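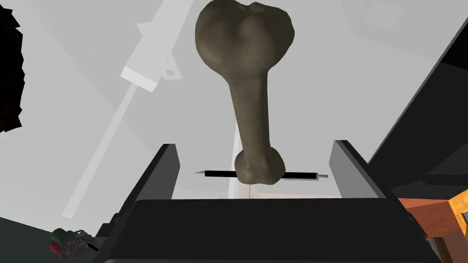
Why do we have bones?

Give your shin a gentle tap. Feel how hard it is? Under your skin there's a whole frame of bones holding you up, and without it you'd be a floppy heap on the carpet! Together, all your bones are called your skeleton.

Bones look dead and dusty in museums, so lots of people think they're like stones. But the bones inside you are alive! They have blood running through them, they can feel pain, and they grow when you grow. If you break one, it starts mending itself almost straight away (a plaster cast just keeps everything still while it gets on with the job).

What's inside a bone?

The outside of a bone is smooth and very tough. Further in, it's more like a sponge - full of tiny holes, with thin struts criss-crossing between them. Those holes make your bones light enough to run about with. Imagine trying to play tag with a solid skeleton!

Right in the middle of many bones is a soft, squashy stuff called marrow. Some marrow is red and some is yellow. The red kind is a brilliant little factory that makes new blood cells all day and all night, even while you're asleep.

Long ones and short ones

The bones in your arms and legs are called long bones. They are narrower along the middle, which is called the shaft, and wider at the ends, where they meet other bones at a joint. The longest of all is your thigh bone, or femur. The smallest is deep inside your ear. It's called the stirrup and it would fit on your fingertip with lots of room to spare. 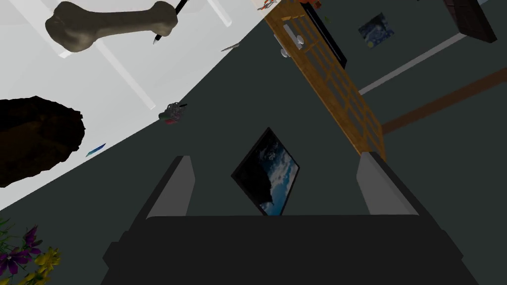
Babies have more bones than grown-ups, which sounds completely the wrong way round! As you get older, some of your small bones join up to make bigger ones. A baby's skull starts off in separate pieces with soft gaps between them, and they close up bit by bit.

What about astronauts?

Bones get stronger when you use them. Every time you jump, climb or stamp up the stairs, your bones get the message that they need to stay tough. Up in space, astronauts float about and their legs hardly have to hold them up, so their bones get weaker. That's why they exercise for 2 hours or so a day on special machines, strapped down so they don't drift off.

You don't need a special machine. Skipping is great, and so are football, dancing and hopping to the kitchen and back. Your bones need calcium too, and you can get it from milk, yoghurt, cheese, some green vegetables and tinned sardines (try them on toast!).

Words to know

Femur: your thigh bone
Joint: a place where bones meet
Marrow: the soft stuff inside many bones
Shaft: the long middle part of a long bone

Written by Ruba Majali
2018-11-10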